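Plurkow Bin Picking: Teleoperated Demonstrations

README for release 2
Maintainer: Munther Atallah
Last changed: Dec 29, 2021

Summary

Plurkow is a set of demonstrations for picking single objects out of a metal bin. An operator steers the arm by remote control, closes the gripper on one object, lifts it and releases it in the neighboring bin. Each demonstration is stored as one episode. The set was recorded for the Clivau policy code but has no dependency on it.

Release 2 replaces the August release. Episode numbers were reassigned and do not match the old ones.

Contents

episodes/ one folder per demonstration
calib/ camera intrinsics and camera-to-base transform
splits/ train and held-out lists, plain text
tools/ replay and export scripts

Each episode folder holds frames/, joints.csv, gripper.csv, operator.csv and meta.json. The held-out list has 17 episodes. Do not tune on them.

Setup

The arm is a KUKA with a two-finger gripper. Cables are routed outside the arm, and the slack around the wrist limits how far the last joint may turn. Replay enforces the same limit as recording; leave it on when running on hardware.

The camera is fixed and does not move within a session. Objects differ in how well they show against the bin floor. Below, the gripper is open over a bin with a green tumbler standing upside down and a black tray-like object behind it; the clear vessel in the lower left part of the bin is much harder to make out against the scratched metal.

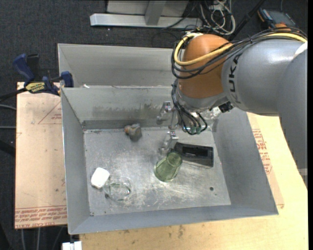 Recording procedure

1. Place the objects in the bin by hand. Leave the neighboring bin empty.
2. Move the arm to the start pose and open the gripper.
3. Start the Hura recorder and wait for the ready tone.
4. Steer to the target, close, lift, move across, release.
5. Return to the start pose and stop the recorder.
6. Enter the target label and the outcome in meta.json.

The operator may correct the approach as often as needed before closing. Corrections are kept in the data. An episode in which the fingers close and miss is marked "miss" and kept as well.

Fields

joints.csv: time, 7 columns. The first is the timestamp in seconds, the others are joint angles in radians.
gripper.csv: timestamp, commanded opening, measured opening. Openings run from 0 to 100, with 100 fully open.
operator.csv: raw controller input before smoothing.
meta.json: target, outcome, operator code, session code.

Known issues

- Clear objects are sometimes labeled "unknown" in meta.json. Filter on target if this matters.
- Reflections from the bin floor shift with room lighting. Sessions are not balanced for this.
- Timestamps in operator.csv come from the controller clock. Run tools/align before joining them with the joint data.
- The Bitar exporter drops "miss" episodes by default. Pass --keep-miss to include them.

Contact

Send label corrections to Munther Atallah with the episode number and the release number.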